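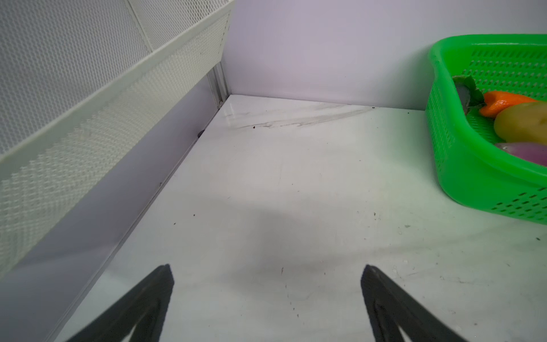
Newsroom > Press Releases > Community and Food

Stolley Opens Shared Kitchen and Weekly Produce Counter in Former Dralier Bakery Building

Cotonach, February. Stolley, the food cooperative of Cotonach, announces today the opening of its shared kitchen and produce counter in the old Dralier bakery building, next to the bus station. The kitchen is open to small food makers who need a legal and affordable place to cook, pack and label their products. The produce counter, which is located at the street side of the same building, will sell vegetables and fruit from growers of the Cotonach valley.

The building has stood without a tenant since the Dralier family closed the bakery. Stolley signed a lease last summer and has used the winter months for the renovation. The total floor area is 3,000 square feet. The old bread ovens were removed with the exception of one, which was repaired and passed its inspection. The drains, the lighting and the ventilation are all new. The front windows and the tiled entrance were kept as they were, at the wish of many neighbors who remember buying their bread there.

The kitchen has 4 cooking stations and can be reserved in blocks of 5 hours. The first block of the day starts at 5:00 a.m., because many bakers asked for an early start. Each station includes a stove, a deep sink, a work table and a lockable shelf for dry goods. The cold room is shared by all users, and every user receives a marked place in it. The price of a block is the same on all days, and cooperative members receive a reduced price.

"In the last years we have received the same question again and again from people who make sauces, pastries or baby food at home," said Modupe Ekwueme, general manager of Stolley. "They have customers, they have good recipes, but they are not permitted to sell to shops from a home kitchen. To build an own kitchen is too expensive for them. We wanted to give these people a correct place to work, and we are very glad that the doors are now open."

Among the first users is Nwachukwu, a family business known in the region for its pepper sauces and its bean cakes. Until now, the family has driven to a rented kitchen outside the valley, with all ingredients and jars in the car. From this month it will cook in Cotonach and will also offer its products at the counter in front.

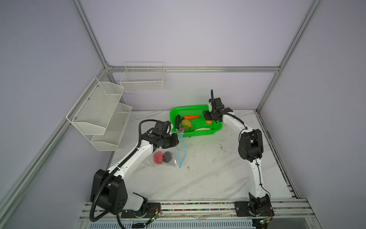 The produce counter works on a simple principle. Growers inform Stolley in the evening what they can deliver, and the vegetables arrive the next morning before the counter opens. The price is agreed with the grower for a full month, so that a farm can plan its income and a customer does not find a different price at each visit. Every label shows the name of the farm and the village. Produce which is not sold by closing time is offered to the kitchen users at a lower price, and what remains after this goes to the community meal in the parish hall.

In the late winter season the selection will be limited. Visitors can expect mainly cabbage, leeks, carrots, beets, stored apples and several kinds of dried beans. The first salads and radishes are expected in April if the weather permits it. Stolley has decided not to buy from outside the valley to fill the shelves in the cold months, and asks its customers for understanding about this decision.

"A small grower usually has a choice between one large buyer, who wants more than he can grow, and a market stand, where he must stay the whole day," said Elango Iyengar, who coordinates the growers for the cooperative. "With the counter, he delivers two crates or ten crates and goes back to his field. For us it is more work with the paper and the labels, but we accept it. I have visited all the farms myself and I know what this difference means for them."

Growers who wish to deliver to the counter do not need to be members of the cooperative during their first season. They are asked to sign a delivery agreement of one page and to describe how the crop was grown. There is no minimum quantity. Stolley provides the crates, and these must be returned clean. Payment is made by bank transfer at the end of every second week.

The cooperative also wants to use the kitchen for teaching. A course for beginners in food safety will be held 4 times until the summer and prepares for the certificate which the county requires from every person who sells prepared food. The course is given in the evening, and the fee includes the printed handbook. A second course, on the calculation of prices and on the correct text for food labels, is in preparation. It was requested by several makers who noticed that they did not know what one jar of their product costs them to produce.

The renovation was paid from the savings of the cooperative and from a loan which will be repaid over the term of the lease. In addition, members had the possibility to pay for a share of the kitchen equipment in advance and to receive the amount back in the form of kitchen hours. The new cold room was financed completely in this manner.

Deliveries to the building take place through the yard at the back. Stolley has agreed with the residents of the street that no vehicle will enter the yard before 5:00 a.m. and that engines are switched off during unloading. A bicycle stand is located near the entrance. Customers who come by car are kindly asked to use the parking area of the bus station, where the first hour is free of charge.

Makers who want to reserve a station can visit the kitchen by appointment. An introduction to the equipment is obligatory before the first block and takes one hour. Applicants should bring their county permit, or the proof that they have applied for it, and a list of the products they intend to make. Products containing nuts are prepared only at the station nearest to the yard, and this must be stated at the time of the reservation.

About Stolley

Stolley is a member-owned food cooperative based in Cotonach. It operates a grocery store, a seed exchange and now the shared kitchen and produce counter in the Dralier building. Membership is open to every resident of the valley.

Contact for the press: Modupe Ekwueme, general manager, Stolley, Cotonach
Contact for growers: Elango Iyengar, grower coordination, at the produce counter during opening hours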